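# Ticket 1017 - Bac gris de tri, table claire : panneau incliné usé et taches au fond

**Ouvert par :** Jannik Wendt, atelier Tristley
**Suivi par :** service bacs et mobilier, Clerkier
**Priorité :** normale
**État :** en attente de pièce

---

**Premier message**

Bonjour à toute l'équipe,

Je me permets de vous écrire un peu longuement, vous me pardonnerez j'espère, car j'ai remarqué qu'on gagne du temps quand tout est dit dès le départ. Il s'agit du grand bac gris que vous nous avez livré en septembre dernier avec le lot Hollmann, celui dans lequel nous rangeons et trions nos blocs, les verts foncés d'un côté et les brun-rouge de l'autre. C'est un bac auquel nous tenons beaucoup ici, il sert tous les jours et il nous a rendu de fiers services !

Depuis un moment, le panneau blanc incliné du fond se dégrade. Au début c'étaient quelques rayures, rien de bien méchant, et puis la surface blanche est partie par endroits. Les blocs qui devraient glisser gentiment vers le bas s'arrêtent parfois en chemin, et il faut les pousser. J'ai aussi l'impression que le fond métallique se tache plus vite qu'avant, mais je ne voudrais pas accuser le bac si c'est notre façon de le nettoyer qui est en cause.

Ce que j'ai déjà essayé de mon côté :

- un nettoyage à l'eau tiède et au savon doux, avec un chiffon en microfibre (les traces sombres du panneau n'ont pas bougé) ;
- un passage de crème Reveo sur le fond, séché soigneusement ensuite. C'était plus joli pendant deux jours, puis les taches sont revenues ;
- un contrôle des fixations du fond, à la main seulement, je n'ai rien démonté.

Pour situer l'usage, nous passons plus de 2000 blocs par mois dans ce bac. C'est peut-être beaucoup, vous me direz.

Merci d'avance et bonne journée à vous,
Jannik

---

**Réponse de Clerkier**

Bonjour Jannik,

Merci pour ce message très complet, c'est un plaisir de commencer un dossier avec autant d'éléments. Ne vous excusez surtout pas de la longueur !

Avant de vous proposer quoi que ce soit, j'aurais besoin de voir l'état du panneau et du fond, avec les blocs en place comme d'habitude. Ne rangez rien exprès pour nous. Pouvez-vous aussi me dire si la paroi arrière bouge quand vous appuyez dessus, et si la bande brillante au pied du panneau est bien plaquée sur toute sa longueur ? Quand elle se soulève, les blocs viennent buter dessus et on croit, à tort, que c'est le panneau qui accroche.

Dernière petite chose : avec quoi poncez-vous les blocs, et les dépoussiérez-vous avant de les mettre dans le bac ?

Bien cordialement,
Le service bacs et mobilier

---

**Complément de Jannik, 23 juin 2025**

Rebonjour,

Voilà, j'ai fait comme vous le demandiez et je n'ai touché à rien. Les verts sont contre la paroi de gauche, les brun-rouge sont un peu de travers, c'est leur vie normale chez nous.

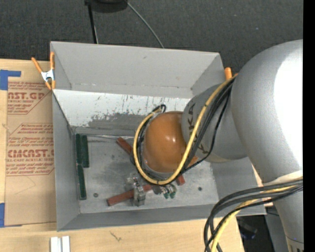 *Pièce jointe 1 : bac gris sur la table, panneau blanc usé et fond marqué.*

Pour ce qui est de vos questions, dans l'ordre. La paroi arrière ne bouge pas, j'ai appuyé à plusieurs endroits, doucement puis plus franchement. Il y a bien une petite marque sombre vers le haut, mais elle est là depuis longtemps et ne me dérange pas. Le joint qui court au bas de cette paroi est un peu irrégulier, je vous le signale au cas où, sans savoir si c'était déjà comme ça à la livraison (je n'y avais jamais fait attention, je l'avoue).

La bande métallique au pied du panneau me paraît bien plaquée. J'ai glissé une feuille de papier le long, elle n'est passée nulle part. Je pencherais donc pour le panneau lui-même, surtout là où le blanc a disparu et laisse cette plaque grise aux contours irréguliers. Quand on y passe le doigt, on sent un petit ressaut, et c'est là que les blocs s'arrêtent.

Quant au ponçage, nous prenons du grain 400 pour la finition. Le dépoussiérage, eh bien... on le fait, mais pas toujours. Les jours chargés, les blocs vont droit dans le bac avec un reste de poudre sur les arêtes. Je vois venir votre réponse !

Amicalement,
Jannik

---

**Réponse de Clerkier**

Bonjour Jannik,

Merci beaucoup, on voit très bien ce qu'il faut voir. Les traces verticales sombres et la plaque mise à nu correspondent à une usure de surface. La poudre de ponçage y est sans doute pour quelque chose, mais je ne vous gronde pas, vous êtes loin d'être les seuls.

Ce que je vous propose :

1. **Panneau incliné.** On le remplace. Poncer la zone abîmée n'arrangerait rien, le bord du revêtement continuerait à s'écailler. Je vous réserve un panneau neuf, à visser, avec 6 vis dans le sachet.
2. **Fond.** On le garde. Les taches ne gênent pas le glissement d'après ce que vous décrivez. Évitez simplement la crème Reveo, elle laisse un film gras qui retient la poussière, et reprenez votre savon doux.
3. **Fixations du fond.** Ne les resserrez pas. Si l'une d'elles prend du jeu un jour, écrivez-nous avant de sortir le tournevis.
4. **Joint de la paroi arrière.** Rien à faire tant que la paroi ne bouge pas. Je le note au dossier.

En attendant la pièce, vous pouvez continuer à vous servir du bac. Posez les blocs à la main sur le fond, sans les faire descendre par le panneau, et donnez un coup de brosse souple à chaque fournée.

Bien à vous,
Le service bacs et mobilier

---

**Message de Jannik**

Merci mille fois, c'est limpide. La crème est retournée dans le placard et j'ai accroché une brosse au bord de la table, avec une ficelle, sinon elle part se promener dans tout l'atelier.

Une question encore, si je n'abuse pas : faut-il vider complètement le bac pour changer le panneau, ou peut-on laisser les verts dans leur coin ? Ils sont classés, et j'aimerais autant ne pas refaire tout le rangement.

---

**Réponse de Clerkier**

Il vaut mieux tout sortir, je suis désolé pour votre classement ! Le panneau se dégage vers l'avant et il lui faut toute la place du fond. Posez les verts sur un plateau dans le même ordre, l'opération prend une petite demi-heure.

Je laisse le ticket ouvert jusqu'à réception de la pièce. Écrivez-nous ici dès qu'elle est montée.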